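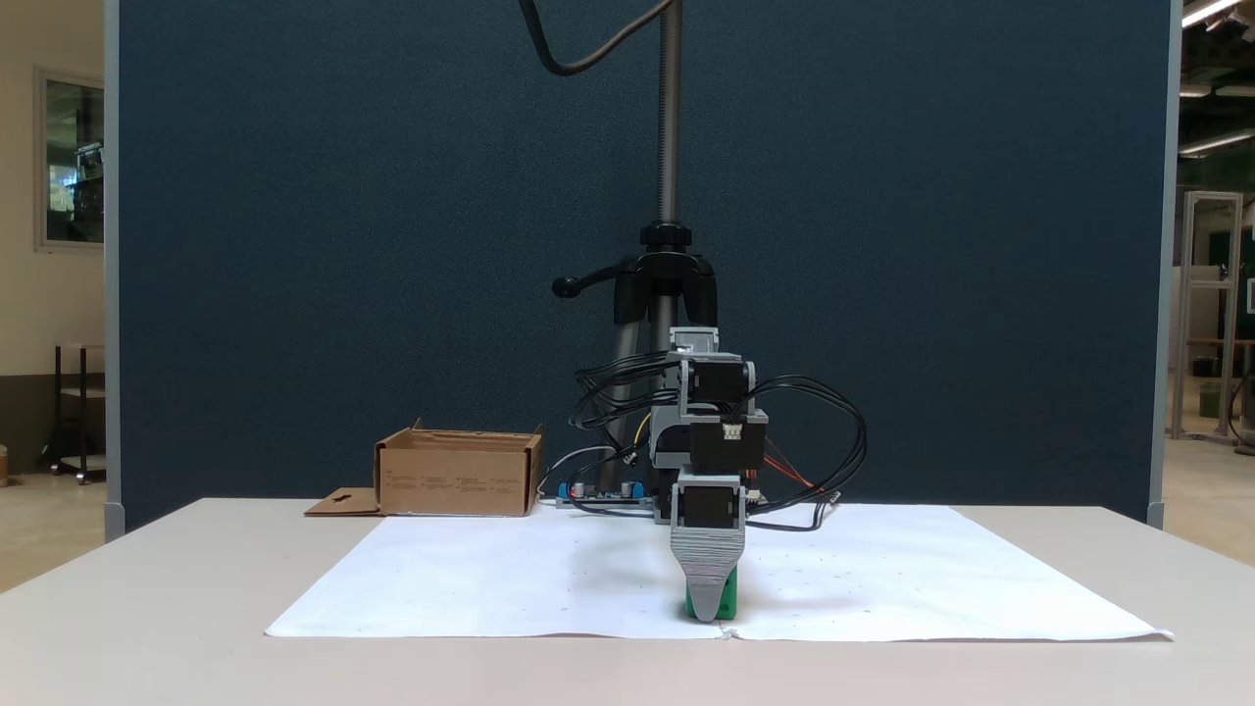

Small arm at the white table, green piece in the gripper, paper underneath.

Zarance Building, August walk-through, my notes

Okay, I did the whole ground floor this time, storage included, so this one runs long. Same order as the form. Anything marked OPEN is still open as I type this.

1. Exit doors and paths
OK. Both doors open with one push and close by themselves. The back hallway had three pallets of Skinberg boxes in it last month and now it's clear all the way down, thank you!! Please keep it like that even when a delivery comes in late.

2. Fire extinguishers
OK, with one fix. There are 7 on the floor and the pins and seals are all in place. The one by the break room had a coat hanging over it (nice coat, wrong hook). I moved the coat.

3. Emergency lights
OPEN. I held the test button on each one and the light over the stairs died after a few seconds. It's a Kozłowski unit and I think it just needs a battery. Darren Whitlock has the order form.

4. Electrical panel
OK. Clear in front, door shuts, labels readable. Breaker 5 still says "old kitchen" and I would love for somebody to figure out what it feeds now.

5. Power strips and cords
Mostly OK. Found a strip plugged into another strip behind the copier and took it apart on the spot. The space heater in the front office goes straight into the wall or it goes home.

6. Storage shelves
OPEN. The Sturkadent shelving in room 214 leans when you push on it, and the top shelf is full of paint cans. I moved the heavy ones down to the floor – my back says hello – but the unit still needs to be bolted to the wall. Please don't put anything back up there until it is.

7. First aid kit
Needs a refill. No burn gel, hardly any small bandages, and the eyewash bottle is past its date. Scissors are back, though!

8. Floors and stairs
OK except the mat inside the front door, which curls up at one corner. I caught my own toe on it with a clipboard in my hand. Taped down for now, new mat requested.

9. Water heater closet
OK. No drips, nothing stored against the tank. Meter next to it read 1,127 and I wrote that on the card.

10. Sign-in sheet and emergency numbers
The list by the phone still has the old after-hours number on it. I crossed it out and wrote the new one in pen, and a printed copy is coming.

Open items go to Darren. I'll look at the stair light and the shelves again once the parts are in.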